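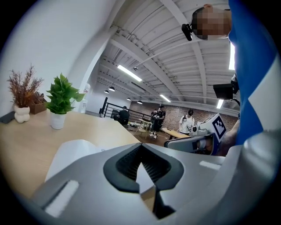
Fig. 1. Dried plant with feathery stems in a white vase, and a small wooden box planter behind it.

Unit 4. Drying and keeping plant material

Reading before Thursday: chapter on water in stems, and the Duggan handout from last unit (the table with 76 species, you do not need to learn it by heart).

4.1 Why a cut stem changes

A living stem loses water through its surface and takes new water from below. After cutting, the loss continues but the supply stops. Cells with thin walls collapse first, so petals become wrinkled before the stem does. Cells with thick walls keep their form even when they are empty. Grasses and many seed heads have a large share of such cells, and for this reason they dry with little change of shape.

4.2 Methods

Air drying. Stems are tied in small bunches and hung with the heads down in a dark place with moving air. Big bunches dry badly in the middle and mold can start there. In our department the store room is used for it from September.

Desiccant. The flower is covered with fine silica gel in a closed box. It is faster and keeps the form of petals better, but the gel must be dried again in the oven after use. Write the weight of the gel on the lid before and after.

Glycerin. The stem drinks a mixture of glycerin and water. Leaves stay soft — they also become darker, which some students take for a mistake in the work.

4.3 Color

Green is lost early, as chlorophyll breaks down in light. Brown and red-brown tones are the most stable. In the Skarnero trial of 1987 a set of 253 bunches was kept, one half in a window and one half in a cupboard. The window half became pale in one season. Yellow colors were in between, and we will look at the original cards in class.

4.4 Keeping

Dry material takes water back from humid air. Keep it away from kitchens and bathrooms. No water in the vase. Dust is removed with a soft brush, from the stem toward the tip.

Practical work

Weigh your bunch on the first day and then each second day until two results are the same. Calculate the water loss as percent of the fresh weight. Use the Ustska sheet for the results, not your own paper. Groups which work with glycerin write also the level of the liquid.

Questions about the sheet: room 786, before noon.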